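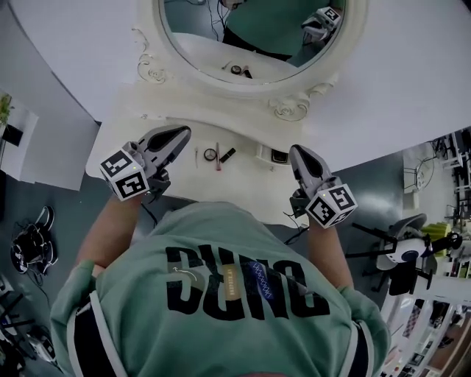 The dressing table came up the stairs in three pieces and has never gone back down. Its owner, who lets out the two rooms at the top of a tall house in Nandlow and keeps the third for herself, bought it from a saleroom in Ballisari when she was supposed to be buying a bookcase.

"I went in for shelves," she says. "I came out with a mirror the size of a serving dish and nowhere to put my books. They're still on the floor. You walked past them."

I had. It is an oval mirror, white all round, and the carving has the confidence of a much larger house. There are scrolls. There are curls on the scrolls. The table under it is plain by comparison, glossy and white, with a rounded front edge that she considers its best feature, having lived for years with a desk that had corners.

"My hip has a memory of that desk," she says.

She agreed to talk to me about dressing tables on the condition that I didn't call hers shabby chic. She paid 104 pounds for it, delivery not included, and sees no reason to describe anything at that price as shabby. The man at the saleroom called it French. She asked him which part of France and he went to answer the telephone.

What interests me is how little she keeps on it. I have a sister whose dressing table hasn't been seen since it was bought; we take its existence on trust. Here there is a short row of things and a lot of white. A slim stick of something, a round compact, a red lipstick on its side, a black tube lying next to it at a slant. Was this put on for visitors?

"A bit," she says. "I moved a mug."

The rest, she maintains, is policy. It began one September, when she emptied every make-up bag she owned on to the bed and found 21 lipsticks, of which she liked two. Several were the same colour bought in different moods. One had come from a chemist's in Chu that closed before she left school.

"I'd been moving it from house to house like a family Bible. I took the lid off and it smelt of crayons. I put the lid back on and I did keep it for another week, I'll admit that, and then it went."

Her rule now is that a thing has to earn its place on the table by being used, and anything that hasn't been touched for a while goes into a biscuit tin on the landing. The tin is a sort of waiting room. If she goes out to the landing to fetch something, it comes back. If she doesn't, it is thrown away at the next bin day she remembers.

I ask how often she empties it.

"The tin is quite full," she says.

She is firmer on the subject of laying things out. Lipsticks go down flat, because standing up they fall over and take their neighbours with them. The row is kept short, so that there's room for elbows. She doesn't hold with trays. She had a tray, a mirrored one from Plokitz, and it showed every grain of powder and the underside of her chin.

"One mirror is plenty. I know what I look like from below. I've answered a video call."

And the white? I own one white thing, a kettle, and it is a reproach to me daily. She wipes the table with a damp cloth and then a dry one, most mornings, before the kettle has boiled (hers is black). Lipstick marks want a drop of washing-up liquid. Foundation she describes as worse than gravy. The frame is another matter, since dust gets into the carving and settles there as if it had signed a lease. For that she uses an old soft paintbrush and the radio.

"It takes the length of a play. A short play. If it's a good one I do the back as well, which is pointless, it faces the wall."

She has thought about painting it. A neighbour suggested sage green, and for about a fortnight there were little squares of card stuck up beside the mirror. They came down again. She says that in green it looked like something you'd be asked to leave a deposit on.

We talk for a while about whether anyone needs a table simply to sit at and put a face on. Her mother did hers standing up at the kitchen window, with a hand mirror propped against the tap, and was out of the house in four minutes. She doesn't claim that the table makes her any quicker. By her own reckoning it has made her slower, and she now gets up 16 minutes earlier to allow for it.

"I sit down, I look at the lipsticks, I pick the red one. I always pick the red one. But I like to be asked."

Before I go she shows me the landing. The biscuit tin is on the windowsill with a second, smaller tin on top of it, which she hadn't mentioned. The books are in stacks along the skirting board, quite tidy, in alphabetical order as far as M. She still means to get the shelves. There's a sale on in Ballisari next month, and she has marked one or two things in the catalogue, neither of which, when I look, is a bookcase.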